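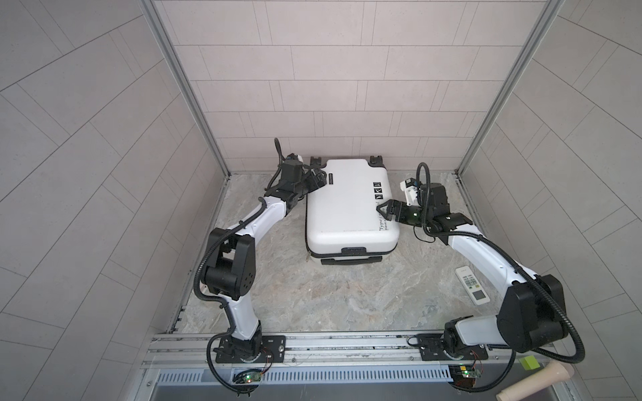
Talk notes, 1 June 2026. Working title: "Two Arms, One Zipper." The program may still say "Lessons in Bimanual Manipulation." I sent them the better title after the deadline.

Slot is short. Do not read this out loud. You sound like a hostage when you read.

OPENING

Hello, thank the person who introduced you, get the name of the room right.

Start with the question: who here has closed a suitcase by kneeling on it? Wait for hands. Then: we taught two robot arms to do more or less that, and in May one of them kept kneeling.

Pause. If they laugh, go on. If they don't, go on faster.

Say who we are. Small group, handling cells for travel goods. The customer is Ustetti, who inspect and repair hard-shell luggage and who would like the opening and closing done by something that doesn't complain about its wrists. The cell software is Catader. We wrote Catader, so there is no vendor to blame in this talk. I looked.

WHAT THE CELL DOES

Keep this brief, they all have arms of their own.

Both arms sit on one rail at the front. Case lies flat on the floor of the booth. One arm braces the shell, the other works along the side. Brace, find the zipper, pull, let go, swap. The bracing arm has no idea what the working arm is up to, beyond a flag that says "I'm busy" and a flag that says "I'm done." Remember the flags. (Say it like that, slowly. They'll remember the flags.)

Mention that the shell flexes. A hard-shell suitcase is called hard by the people who sell it. Push on a corner and the middle moves. Every one of our force numbers was tuned on a block, and a block does not do that.

THE FAULT

Tell it in order. Last time I told it at dinner I started with the ending and then had nothing for dessert.

Run 409. Left arm goes to the far corner and starts bracing. Right arm comes in from the side. Right arm loses its grip on the zipper pull, which it does all the time, and goes into its retry routine. Retry clears the "busy" flag for one cycle before setting it again. One cycle. The left arm looks at exactly that moment, sees nobody busy, decides the job is over and starts its release move.

Then the flag comes back. So the left arm, being conscientious, returns to bracing. It had already dropped its force reading to zero for the release, so now zero meant "whatever I happen to be pushing with." It added the full brace force on top. Then the right arm slipped again, retried again, cleared the flag again.

You can see where this goes. Let them see it. Don't help.

It went around four times. Each time it leaned a bit harder, and each time it logged a force comfortably within limits. On the screen it was the calmest run of the day. In the booth there was a creak, then a noise I would describe as expensive.

Baldur Hviid hit the stop. Baldur was there because he had come to ask about the parking. Give him full credit, he asked nobody whether he should.

THE DAMAGE

One cracked shell. One bent fingertip on the left gripper. Nobody hurt, nobody inside the guard. Say this plainly and don't get a laugh out of it. There are safety people in the room and they're right to want the sentence without decoration.

Then say the uncomfortable part: the emergency stop worked, and it was the only thing that did. The software limit did not trip. The watchdog did not trip. The watchdog was checking that the arms were talking to each other, and they were. They were talking constantly.

FINDING IT

Steinar Egilsson read the log. All 2549 lines, on paper, with a ruler. I offered him a plotting tool and he looked at me as if I'd offered him a smaller ruler.

My theory was the cable. My theory is always the cable. We replaced a cable. The new one is very nice.

Steinar's theory was that the zero was moving. He drew the force trace by hand with the zeros put back where they belonged and it went up like a staircase. I have the drawing. Hold it up if there's light enough, otherwise describe it: staircase, four steps, suitcase at the top.

We then made it happen on purpose, with a foam block where the case goes, at low speed, with the force cap turned well down. It took an afternoon. Faults that turn up uninvited get shy when you ask for them.

WHAT WE CHANGED

Force zero is set once, in free air, before either arm touches anything. If an arm wants a new zero, it has to back off and earn it.

"Busy" can no longer blink. Retry is part of busy. It should always have been part of busy. The comment in the code said so, right above the line that did the opposite. I wrote both.

Hard cap on raw motor current, in the drive, where Catader can't reach it and explain it away.

Retry limit. It used to be eight. Now it's two, then both arms let go and a person gets called. Ustetti asked whether this would slow things down. Yes.

ONE MORE THING, IF TIME

The Adeyemi cell. Different product, different gripper, same retry code, because I copied it. We checked it that evening. It had the same blink. It had just never been unlucky. Undinetti was clean, but only since it has one arm and nobody to misunderstand.

Skip this if the chair is standing up.

LIKELY QUESTIONS, AND WHAT TO SAY

Did you think about using a learned controller? Yes. It would have leaned on the suitcase too, and Steinar would have nothing to read.

Why not a force sensor in the floor? Good idea, it's on the list. Be gracious. Somebody asks every time and it is a good idea.

Who paid for the suitcase? We did.

Is the code public? The fix is. The old version is also public, which I'd forgotten until a stranger wrote to thank us for it. We have written back.

END

Thank Baldur and Steinar by name. Bring the bent fingertip, pass it along the front row, get it back this time.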